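Notebook, Sep 14, 2018
Polling model, Riviere by-election

Right, back on the by-election numbers after a week of putting it off. The Nollmont phone survey finally landed this morning, 895 responses, which is more than I dared hope for in a seat that size. I had it loaded before my first tea and then spent the rest of the morning finding out what was wrong with it (plenty!).

First job was the age question. Whoever set up the form let people type anything they liked, so I've got "pensioner", "old enough" and one very long answer about a bus route. I binned what I couldn't read and kept a list in the usual folder so it can be argued over later.

Second job, past vote. Far too many people say they backed the winner last time. Everyone's survey has this problem, but ours is bad, and I think it's worse in the Plirnis wards where the old councillor was so well liked. I tried weighting to the last result and the whole thing lurched 6 points towards the challenger. I don't believe that for a minute, so I've gone for a half-strength weight for now and will come back to it.
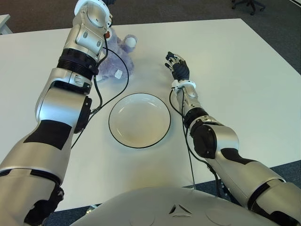 With the half weight on, the incumbent sits at 53 per cent of people who named a party. That sounds comfy until you look at the don't knows – there are loads of them, and they lean younger and they rent. If they turn out at all it tightens up quickly. If they stay at home, it's all over by teatime. I ran it both ways and saved both, please don't overwrite the low turnout one, it took ages.

Then a silly hour lost to boundaries. The ward file still has Wolitz as one ward when it was split in January, so half the postcodes were landing in the wrong half and the east side looked like it had swung madly overnight. I did get quite excited about that swing before I spotted it. Fixed now, new lookup is in, old one is renamed with "DO NOT USE" on the front.
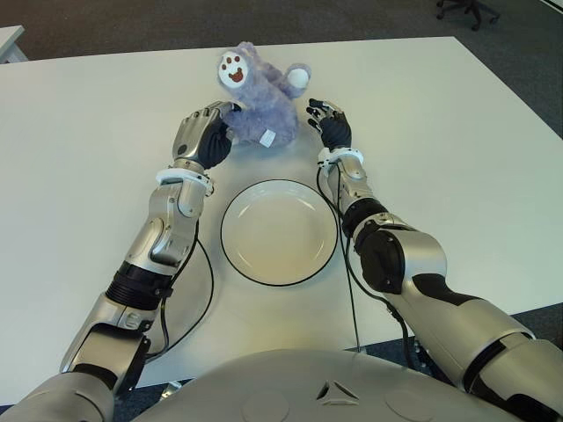 Postal votes are the bit I'm least happy with. We ask whether people have one but we don't ask if they've sent it back, and those are very different things this close to the day. I'd love to add a question to the next wave. It has to be short, the script is almost at the limit already and people start hanging up once you get past the one about bin collections.

To do:
Rerun with the new ward lookup, full weight, half weight, no weight
Check the 3 duplicate phone numbers
Draft the postal vote question and read it out loud a few times
Ask Nollmont for call times, I suspect hardly any of these were evenings
Redo the Plirnis chart, the colours are horrid

Leaving the rerun going over lunch.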